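ok thread time. robotics club, day whatever. I said I'd post more this term so here goes, sorry in advance for typos, thumbs are cold

1/ quick recap for anyone new. we're the Lutosel team, student project, second year running. the goal is dull to say out loud: teach an arm to do small table chores. tissues, cups, putting a thing back where it was. we enter the Jirmont student challenge in February and there are 15 tasks on the list. we picked tissues first bc we thought it'd be easy. ha

2/ it is not easy. a tissue has no shape. you grab it, it's a different object. you let go, different again. Raed wrote a whole page in the team notes titled "what is a tissue" and I think he was only half kidding

3/ so how we do it — people do the chore by hand with the grippers, over and over, we record it, then the model trains on that. no joystick. last year's team used a joystick and their notes from that are just. sad. pages of "try again tomorrow"

4/ today's plan on the whiteboard (Monique's handwriting so I may have this wrong):
— tissue pulls, box in the middle
— tissue pulls, box turned
— put the used one down flat-ish
— cup moves if there's time
there was not time

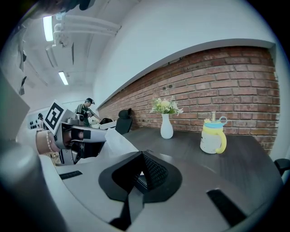
5/ anyway the rule we came up with this week is slow hands. everybody goes too fast. you know how to pull a tissue, you've done it your whole life, so you just yank. then on playback the jaws close and two frames later it's over and the model gets basically nothing to learn from. so now there's a count. one reach, two close, three lift. Loïc counts out loud whether you want him to or not

6/ second rule, keep the markers where the cameras can find them. wrists roll in without you noticing, esp when you get tired. lost 30 takes last Wednesday to wrist roll. thirty!! I did most of those. I'm over it (am not over it)

7/ someone asked in replies why we leave flowers and cups and stuff on the table. bc a bare table is a cheat. last year's model was great on a bare table and then at the challenge there was a water glass next to the box and it went for the glass. so now we dress the table and move things between rounds. Bastien is in charge of moving things and he takes it very seriouly

8/ numbers, since Solange says a thread needs numbers. 1696 takes total since start of term. that's everything, good and bad. 129 of them got thrown out so far, mostly wrist roll, a few where the tissue tore and we hadn't decided yet if torn counts

9/ torn counts now. we voted. it was close. argument for: real tissues tear. argument against: ugh

10/ what I keep messing up is the second hand. the left pulls, fine, but the right one is supposed to steady the box and I forget it exists. it just hovers there. Raed watched my playback and said "your right hand looks like it's waiting for a bus" and now I can't unsee it

11/ fix that's sort of working for me: put the right down FIRST. touch the side of the box, settle, then reach with the left. feels backwards. the takes look way cleaner tho. trying to get everyone on it so we're consistent but Loïc does it the other way and his are good too so idk. maybe the model wants both. adding to the list of things to ask Solange

12/ also boxes. we go through a LOT of tissues. we've been stuffing the clean ones back in to reuse, which works about four times and then they go soft and come up in a clump. clumps are their own task now I guess. if you have a cold come to our lab, take what you need
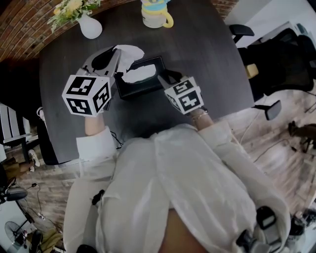 13/ OK TRAINING UPDATE since three people dm'd me

first model from this term's takes ran on the arm Monday. it reaches for the box. it closes. it gets a tissue maybe half the time?? the other half it pinches air right above and lifts, very proud, nothing there. Monique clapped anyway

14/ we think it's height. all our boxes have been full or nearly full so it has never seen a low tissue. Bastien's idea is to do a whole round with boxes at different levels, full, half, almost out. it's a good idea and also it means more takes. everything means more takes

15/ the arm itself is fine, before anyone asks. the Dulier gripper we mounted in September had a loose screw and that was the rattle. one screw. we'd spent two meetings on that rattle. Raed had a theory about the motor with a diagram and everything

16/ things I'd tell a new member so I don't have to say it at the next intro night:
— sit all the way in, don't perch, your arms go in an hour
— check your straps before not during
— say "bad take" out loud right away, don't try to save it
— write down what changed on the table. WRITE IT DOWN
— snacks at the other table only pls

17/ next session is half-full boxes + cups. Lacroix room again, same time, text Monique if you want a slot bc the sheet is filling up. you don't need to code. we need hands more than code rn

18/ date for the log bc Solange will ask: Wed 28 October. takes from today not counted in the number up there yet, Loïc is still sorting them and he won't tell me how many of mine are bad

19/ ok he told me. it's less than last week. going home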